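The case for leaving a Ferris wheel on your desk

Jayson Manalo charges $60 to tell people what should be on their desks. The session takes 40 minutes, and at the end of it you own precisely what you owned at the start, only further apart. I've paid more for worse, but I went along to meet him with my arms folded.
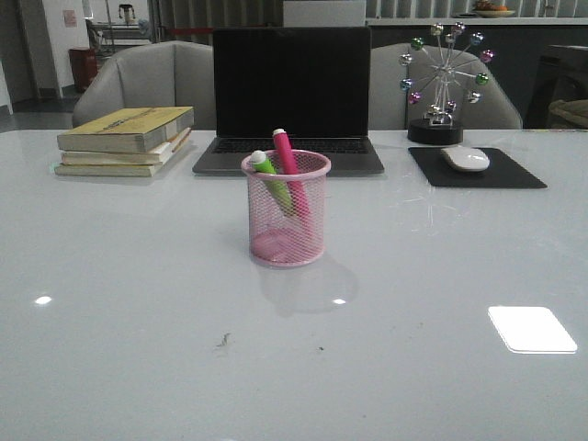
PUKBRIDGE, June 2024

Manalo calls his service Lidum, a name he says he picked for the sound. Until April he was in office furniture sales at Norkov, and he has the salesman's habit of running a palm along any surface he's talking about. The surface today is a big glossy white table in the room he works from, with a laptop, a mouse on a black pad, three books, a pink mesh pen holder and a small Ferris wheel.

I start with the Ferris wheel, as I imagine everyone does. It's a silver thing on a round black base, hung with shiny little balls in green, blue, purple and pink. It does no work at all. If I were paying someone to sort out my desk, I tell him, I'd expect that to be the first casualty.

"That's what people think I'm going to say," says Manalo. "They hide the ornaments before I turn up. Then I find them in a drawer, and the drawer's now full, so the stapler's on the floor. I'd sooner the ornament stayed put and we talked about the paper."

His rule is that a desk gets one useless object. I ask where one comes from. Has he tested two?

"I've had two. I've had a client with a whole shelf of them moved onto the desk, little ceramic dogs. Two start to be a collection. You begin arranging them, and then you're not working."

So it's a hunch, I say.

"It's a hunch I've had 40 times," he says, that being his count of clients so far.

I'm not convinced that repeating a hunch improves it, and I tell him that too. He takes it well. He's hard to offend, which makes him either very secure or very used to journalists, and I gather there haven't been many journalists.

We move on to the pens. The holder has two markers in it, a green and a pink. Mine at home has a great many more, along with a tyre gauge and a birthday candle. Manalo says most people own a fistful of pens and use whichever is nearest, and the rest are there to be dug through.

"Take everything out and write your name with each one. The dead ones go. Then pick the ones you'd be annoyed to lose. People get down to two or three without me saying a word."

But markers? Who writes anything with a marker?

"I do. I label things." He thinks it over. "All right, there should probably be a biro."

I write that down with some satisfaction. It's the only concession I get in the first half hour. The mesh cup he defends on the grounds that you can see what's at the bottom of it. A solid mug, he says, is where paper clips go to die. I'd put that down as sales patter, except that I checked my own mug when I got home and there were paper clips in it, and a five-cent piece.

Where I dig in is the table itself. It's very white and very shiny, and the ceiling lights show up in it as bright patches. I couldn't read at it for an afternoon. There are a few smudges near the middle, a small dark mark, and some faint scratches over on the right-hand side. For a man whose trade is tidy desks, it seems an odd choice of colour.

"A white top tells on you," says Manalo. "You see the marks, so you wipe them."

You haven't wiped these, I say.

"I will."

And the scratches?

"No, those are there for good. I wouldn't sell anyone a gloss top, to be fair. Matt's easier on the eyes. I got this one cheap."

I wish he'd say that sort of thing sooner. A good deal of the advice industry runs on the idea that the expert's own room is the answer, and his plainly isn't, quite. The two light grey chairs are nice enough, with rounded backs, but they sit on the far side of the table behind the laptop, and the screen faces the other way. He says he likes to turn the computer towards whoever he's showing things to. Fair enough, but it's a showroom arrangement, and I'd want to know how long it lasted against a real week of work.
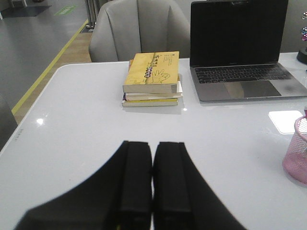 On the far side of the table: the stack of books, with a worn paperback on top, next to the open laptop.

The books are the part of his argument I'd most like to believe. He says books on a desk should lie flat, spines any way they like, and there should be no more than you're using. The top one is a fat old paperback, pale yellow and a bit mottled, with Chinese characters down the cover and a line drawing of a hand. It's the only thing on the table that looks as if it's had a life.

Why flat? "Stood up, they need something to lean on. So you buy bookends. Now you've got room between the bookends, so you fill it. Flat, it gets annoying once the pile's high. You want the bottom one and you have to lift the others. That's what makes you put some back on the shelf."

He is, in other words, recommending inconvenience, at a dollar fifty a minute. I find I half agree. I also point out that anyone with a job involving more than three books is going to find the system maddening by lunchtime.

For a second opinion I rang Gerardo Aquino, who had Manalo in to look at his home office on Hughes Street and who was given to me, I should say, by Manalo. He does bookkeeping from a spare room. He was politer than I'd have been.

"It was good for six weeks," Aquino said. "I had the mouse, the laptop, a lamp. I could see the wood. Then it was tax time and I had receipts from one end to the other, and I didn't put it back after."

Would he pay for it again?

"I'd pay for him to come and do it. I wouldn't pay to be told."

I passed this on. Manalo said he gets asked for that a lot, and that he doesn't do it, and that a desk someone else has cleared fills up again faster than one you've cleared yourself. I asked how he could know that if he doesn't do it. He laughed and straightened the mouse on its pad.

My own desk has had the tyre gauge removed. It's in the car now. The birthday candle is staying, as my one useless object, and I haven't sent anybody $60 for the privilege.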